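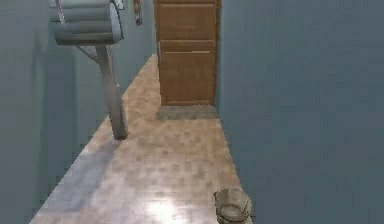 Yamuna Achari objected, on reading an earlier version of this section, that a person who steers a robot by remote control is teaching it the habits of the control device as much as the task. The objection is a fair one, and the procedure set out below was revised in response to it.

4.2 Collection of Demonstrations by Remote Control

All demonstrations used in this study were given in the Hasside house, a simulated home with hallways and carpeted rooms. Operators worked at a Basteo station, which consists of a screen, a hand controller and a foot switch. The hand controller sets the direction and speed of travel of the base. The foot switch passes control from the base to the arm, and the two cannot be moved at the same time. Operators saw only what the robot's own camera supplied. An overhead map was offered during the pilot in April and was then withdrawn, as operators who used it tended to drive along paths that could not be explained from the camera view alone.

Each demonstration began with a written instruction on the screen, such as "go to the door at the end of the hallway" or "go to the TV stand." The operator pressed the foot switch once to begin and twice to end. No time limit was set. Operators were asked to keep the goal in view during the final approach and to stop short of it without contact. They were also asked to complete a turn before driving forward again where space was limited, since curved paths in narrow places were hard for the learned policy to copy.

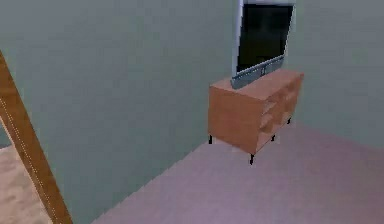

Figure 1. TV stand and television in a carpeted room of the simulated house.

The TV stand in Figure 1 was among the more demanding goals. It is raised on thin legs, and a policy trained on early data would at times treat the strip of carpet beneath it as open floor. Operators were therefore instructed to approach it from the open-shelved side and to pause before the final adjustment. The pause was retained in the training data. Removing it, as is often done to shorten recordings, made the policy less steady near the goal.

A total of 400 demonstrations were recorded. Of these, 343 were kept for training. The remainder were set aside on three grounds: contact with a wall or an item of furniture, a foot switch pressed in error, or a path that ended at the wrong goal. Commands were stored at intervals of 100 milliseconds together with the matching camera view. Views with little detail were kept in the record as well, and the operator's command at that moment was stored in the usual way.

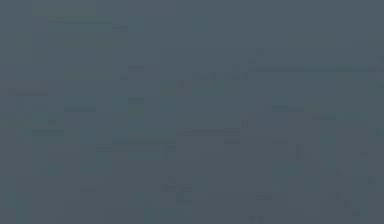
Keerthana Gowda asked whether an operator's command should be trusted at all when the view gives little to act on, and proposed that such steps carry less weight in training. We tested this proposal with the Pisharody weighting rule, which lowers the influence of steps at which operators disagree with one another. The rule had a small effect on straight travel and a clear effect on recovery turns, where operators differed most. It was adopted for all results reported in Section 5.

Correction by hand was studied separately. In these sessions the operator watched the policy run and took over with the controller when it left the intended path. The Revis tool marked the point of takeover and the point of release, and only the steps between the two were added to the training set. Some 666 corrections were gathered in this way. Many were very short, consisting of a single turn away from a wall. Corrections of this kind were not merged with the full demonstrations, and the two sets are compared in Section 5.3.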